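The Jendside Report

The Jendside Shared Workshop required a written report from every member who kept a machine on the premises overnight. Mei Abernathy had kept hers there since June, and the form was now on its third reminder. She began it on the evening of 2021-08-18, at the long bench, with the lights of the pottery side already out.

Under "Title of work" she wrote: Domestic arm, for the clearing of tables. Under "Purpose" she wrote a sentence, struck it out and left the space blank.

The arm had been through 2,621 trials. The log gave 1,019 of them as satisfactory, a figure that the workshop's secretary, Mr Luik, had twice described in correspondence as disappointing. Mei did not dispute the word. She noted in reply that the first 220 had been carried out with a faulty shoulder joint, and that Mr Luik had supplied the joint.

Under "Hazards" she entered: None to persons. Crockery, some.

She had learned to set a table from her grandmother, at the house in Planness, where every plate was lifted with both hands and put down without a sound. The old woman held that a dish should be taken from beneath. Mei had spent 30 evenings trying to put this rule into a form that a motor would accept, and had so far managed the first half of it.

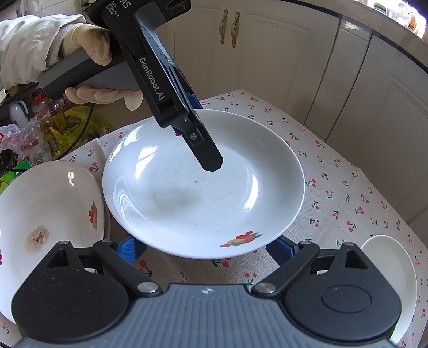

The rule was harder to write than she had supposed. A hand knows a good deal about a rim before it closes, and very little of this can be entered in a table of values. She had come to think in terms of two pads, set under the front of a wide white dish to left and right, with the cherries of the cloth showing in the gap beneath. Everything in the design followed from that gap — the width of the fingers, the blue facing on the pads, the patience of the approach.

Under "Period of further storage requested" she considered asking for the winter. The Stenine motors were due on Friday, and the wrist would have to come apart again to receive them.

She wrote: Until it is quiet. Then she signed the form, placed it in Mr Luik's tray and went back to the bench to loosen the first screw.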